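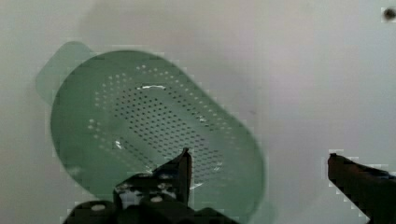 the green colander, before I tell you all about beans

Okay friends, a few of you asked how I got into cooking dried beans, so settle in, because I have never told a short story in my life and I'm not starting this February.

It began with my neighbor Gillespie Morrison, who left a paper sack of white beans on my porch with a note that just said "soak these." No amount, no time, no recipe. I put them on a shelf and was a little scared of them for a whole month.

Then one night I finally tipped 500 grams into my biggest bowl, covered them with cold water and a good spoonful of salt, and went to bed. (Yes, salt in the soak! My aunt would faint. The skins come out so much softer and I won't be argued out of it.)

Next morning they had nearly doubled and were pushing up out of the water, so please use a bigger bowl than you think you need. Drain them, rinse them, into the pot with fresh water, half an onion, a bay leaf and more olive oil than seems polite.
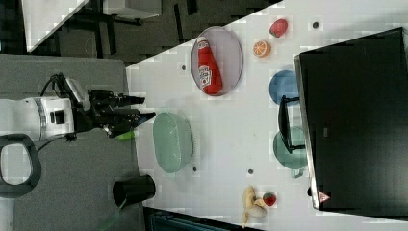 Then you keep it low. I mean barely moving, one lazy bubble now and again. Mine took 44 minutes at a simmer the first time and I was so proud, and the next batch from a different store took more than twice that. Old beans are stubborn and the bag won't tell you how old they are. Taste 5 of them before you call it done - one soft bean can fool you, ask me how I know.

Please keep the cooking water. I freeze it in old jam jars (leave some room at the top, I lost two jars learning that) and it goes into soup, rice, even the gravy at my sister's.

Somebody asked about brands. I like the Plaslow white ones for soup and the Gristero black ones for pretty much everything else. The Kendesov chickpeas are lovely too, but they sell out and I get grumpy about it.

My favorite supper right now is beans on toast with the greens from Phùng, the little grocery by the bus stop. Garlic in the oil first, greens in until they slump, beans on top, a lot of lemon. My son puts hot sauce on his and I've decided to allow it.

Oh, and I went back through my kitchen notebook last night and there are 153 bean suppers in there, going back to that first sack! Gillespie says I owe him a bowl for every one of them. I took a jar of soup over this afternoon as a down payment - he wanted to know where the bread was.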